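Jolico opens its kitchen cell set-up and maintenance routine to all Nazari arm owners

Written guide, workshop places and a rehearsal kitchen now available free of charge to customers of every size

Tue 18 August

Jolico, which has been looking after small automation cells since the days when its whole workshop fitted into the back of one van, is very pleased to announce that the set-up and maintenance routine it uses for the Nazari kitchen cell is now open to anybody who owns or leases one. Until this summer the routine lived in a ring binder, in the heads of a handful of engineers and (it must be admitted) on a good many sticky notes, and we are delighted that it has at last been written out properly, tested on people who had never seen it before, and tidied up into something you can read over a cup of tea.

The Nazari cell is a single white arm, with a gripper, set on a low base and put to work in an ordinary fitted kitchen. It fetches and puts away, mostly, going between a worktop and a fridge or a cupboard. It is a lovely machine to live with once it has been set up well, and a rather tiresome one if it hasn't, because a kitchen is full of corners and doors that a factory bench never has to think about. The base has to be in the right spot, the doors have to open to the same place each time, and the arm has to know where its dish or tray sits to within a few millimetres.

"We kept getting the same telephone call," says Araceli Ochoa, who leads the service team at Jolico. "Somebody has had the floor done, or shifted the base to sweep behind it, and the arm starts reaching a little short. They think something has broken, poor things, and they've usually had a worrying weekend by the time they ring us. Nine times in ten it only needs its reference points taught again, and that's a job we can quite happily show people how to do for themselves."

The routine has 3 stages, and the new guide takes them slowly. The first is placing and levelling the base, with the power off and the feet brought down a half-turn at a time. The second is teaching the reference points: one at the worktop, one at the fridge opening and one at the resting position, each approached at slow speed from above or from the front. The third is what our engineers have always called the walk-round, in which the arm is sent through its reaches with nothing in the gripper while the owner watches the joints, listens for anything rough and keeps a hand near the stop button.

All of it is practised beforehand in Skakik, the simulated kitchen that comes with the cell. Owners choose the cabinets and worktop closest to their own, put the base where they mean to put it in real life, and find out whether the elbow will foul a door before anybody has lifted anything heavy.

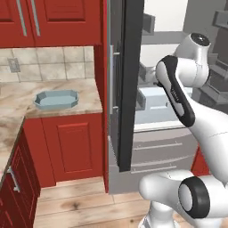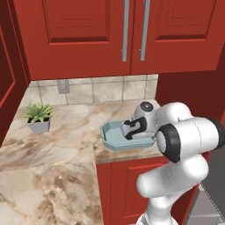 How often should the reference points be taught again?

Every 300 hours of running, and also whenever the base has been moved, however slightly.

The guide also covers the everyday looking-after, which takes very little time and saves a great deal of it. Finger pads should be wiped with a damp cloth at the end of the day and left to dry in the air, and they should be changed as a pair even when only one of them looks tired. Joint covers want a soft cloth and nothing stronger than washing-up liquid. The seal at the wrist deserves a proper look once a month, especially in kitchens where there is a lot of steam or flour about, and at 2,000 hours the cell should come in for a full service, when we open the joints, renew the seals and check the brakes. There is a page for noting down the hours, and we do ask that people use it, as a service book with gaps in it makes our engineers sigh.

Repairs have a chapter to themselves. Owners are shown how to change the finger pads, the wrist seal and the cable at the back of the base, and the guide is quite firm about the jobs that ought to come back to the workshop, chiefly anything to do with the brakes or the inside of the shoulder.

Much of the clearer writing is owed to Kerttu Tuominen of Cirnard, the training firm that worked through every draft alongside us. "I had never levelled a robot in my life, so I was the ideal person to be handed the first version," she says. "I got lost on page two! We rewrote it, I got lost on page five, and we carried on like that until I could get from the packing case to the walk-round with the book propped open beside me and no one whispering in my ear."

The finished guide has gone out by post to 3,405 registered owners, and further copies can be had by writing to the Jolico service desk. Workshop places are also free, and each visitor spends a day on a training cell, teaching the points, changing a set of pads and then doing the whole thing again after one of our engineers has nudged the base out of place. Those who live too far away can join by video and follow along in Skakik. Please mention the serial number on the rear of the base when you write, so that we can send the edition that matches your gripper.

About Jolico

Jolico installs, services and repairs small robot cells in kitchens, laboratories and workshops. It has supported the Nazari arm from the first model onwards and keeps spare parts for all of them, including the early ones with the awkward cable.

Press enquiries: Araceli Ochoa, Jolico service desk. Interviews and workshop visits can be arranged on most working days, with a little notice.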